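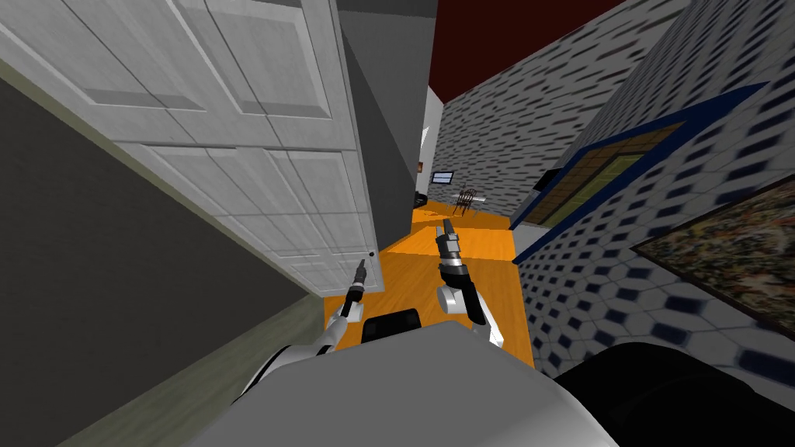 3. Why drivers pass the cheaper pump

By Delia Toledo - May
4 min read
200 shares

Figure 1. Narrow hallway with a white paneled door standing partly open over an orange wooden floor. Computer rendering.

When I started on this part of the study I thought I already knew the answer. People buy gas where it's cheap, and if they don't, it's only that they haven't seen the sign. I had even drafted a paragraph saying so, and it had to go once the receipts came in.

The receipts came from drivers in Fustdale who agreed to keep every fuel slip and mail them to me in a batch. I ended up with 722 I could read (thermal paper fades terribly in a glove box, so please, anyone repeating this, ask for phone pictures too). Each one got matched to the posted price at the other stations in town at the same hour. Bikgate, the discount place out by the ring road, was nearly always the lowest. Bermúdez, the old family station near the bridge, was nearly always the highest. And Bermúdez was busy! I kept rechecking my matching because I was sure I'd flipped a column.

3.1 Asking people

So I went and asked. I stood at Bermúdez in the early evening, when the line is longest, and talked to anybody who didn't mind. Most of them knew perfectly well that Bikgate was cheaper. Several could tell me the gap to the penny. What they said after that was all over the place - the left turn out of Bikgate is awful, the squeegee buckets are dry, the kids like the doughnuts at this one, my dad always came here. One man told me he would happily drive to Bikgate for a full tank but never for half of one, and then I started hearing that from other people as well.

The half-tank idea is worth staying on for a minute. If you only put in a few gallons at a time, a small difference per gallon comes to very little on the day, and that's the number people seem to carry in their heads. They don't add it up over a year. I did the yearly sum with a few drivers on the back of my clipboard and they were surprised, but I can't say whether any of them changed stations afterward. I didn't follow up, and I wish I had.

3.2 The loyalty card problem

Then there is Lokico. Their card gives you points on each fill, and once you hit 900 points you get money off a later one. I had planned to treat the Lokico price as whatever was on the sign. That's wrong for cardholders, who pay less in the end, but it's wrong by a different amount for each of them depending on how often they remember to scan. Some had the card on their key ring. Some had it in a drawer at home.

I settled on running everything twice, once with the sign price and once with the full discount taken off. The ordering of the stations stayed put either way, though Lokico moved a good deal closer to Bikgate in the second run. Cardholders also drove farther out of their way to get there than I expected, and I suspect a few were spending their savings on the trip. I come back to that in Section 4, where the detours are worked out by distance.

4 comments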